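工业大麻种植许可改革咨询支持项目
中期进展报告

提交对象：Halliday 基金项目管理处
执行单位：Prutham 政策研究所
报告期：截至一月

一、项目背景与本期范围

本项目旨在为工业大麻（纤维及籽用品种）种植许可制度的修订提供证据材料，供立法咨询阶段使用。医用及成人用途不在资助协议范围内，本报告不作讨论。本期工作包括三个工作包：许可流程梳理（WP1）、种植户与加工企业问卷（WP2）、检测成本测算（WP3）。WP4（条文建议稿）按计划于下一报告期启动。

二、总体进度

WP1 已完成并通过内部复核。WP2 数据采集结束，清洗工作尚余开放式问题编码。WP3 进度滞后，原因见第五节。预算执行与计划基本一致，未发生科目间调剂。
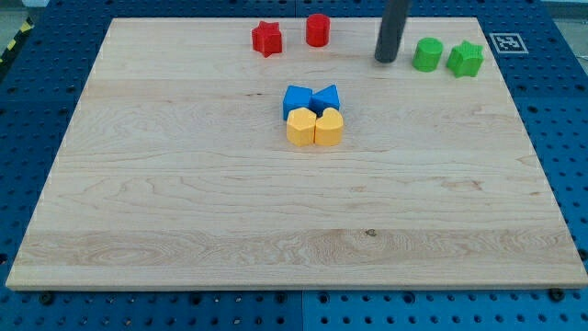

撰稿：Deolinda Mota　　数据：Martim Seixas　　审核：Nuno Vilela

三、许可流程梳理（WP1）

现行制度下，申请人须分别向农业主管部门和公共安全部门提交材料，两套表格的内容大量重复，但地块编号规则不一致。申请人若在播种前变更地块，两份申请均须重新受理，审查时限从头计算。

流程图已绘制至二级步骤，标注了各步骤的法定时限与责任部门。主要问题集中在三处：地块核验与背景审查只能先后进行；种子来源证明无统一格式；许可有效期为一个种植季，续期按新申请办理。前两处可通过修改实施细则解决，第三处须修法。

流程图初稿已送两个部门的经办科室核对。公共安全部门退回意见四条，均已采纳；农业主管部门的书面意见尚未收到，目前仅有电话确认。

四、问卷调查（WP2）

共发放问卷122份，回收110份，其中有效问卷按完整度标准逐份判定，判定记录存于项目共享目录。受访者包括现持证种植户、已放弃续期的种植户和初加工企业。已放弃续期者中有17户接受了后续电话访谈，访谈由 Ebony Cosgrove 负责。

初步结果显示，放弃续期的首要原因为审批结果下达时间晚于播种窗口，其次为四氢大麻酚含量超标后的销毁损失无法投保。收购价格排在第三位，低于立项时的预期。加工企业的意见较为集中，要求允许跨区运输未脱叶的秸秆，并明确运输途中的责任主体。

需要说明的限制：样本来自行业登记名录，未登记的小规模试种者未被覆盖；放弃续期者的联系方式部分失效，该组应答率低于其他两组。上述偏差将在终期报告中以附表形式列明，不作加权调整。

五、检测成本测算（WP3）

测算基于 Jultis 实验室提供的报价单和送检记录，共43批次。原计划取得两家实验室的数据作对照，第二家实验室 Studeck 因保密条款尚未签署，数据未能在本期交付。协议文本已由双方法务确认，待签字。

就现有数据而言，单批次成本中采样人员差旅所占比重高于化验本身。若允许由经培训的第三方就地采样，成本结构将有明显变化，但采样链的完整性需另行论证。在取得对照数据之前，本报告不给出具体节省幅度。

六、风险与应对

立法咨询窗口可能提前。如提前，WP4 将先行提交与实施细则有关的部分，修法部分随后补交。

Studeck 数据如在下一报告期首月仍未到位，WP3 将改用单一来源数据加敏感性分析，届时须请贵处书面同意方法变更。

七、下一报告期安排

完成开放式问题编码，由 Martim Seixas 负责，编码一致性由第二人抽查。
取得农业主管部门对流程图的书面意见。
完成 WP3 对照测算。
启动 WP4，形成条文建议稿第一稿，送外部评议人 Madalena Gouveia 审阅。

八、请贵处答复事项

（一）是否同意将电话访谈的转录费用列入 WP2 其他直接成本。
（二）终期报告附表是否需要提供葡文译本。
（三）进展会议拟定于星期一上午召开，请确认贵处参会人员。

附件：许可流程图（第二稿）；问卷及编码手册；支出明细表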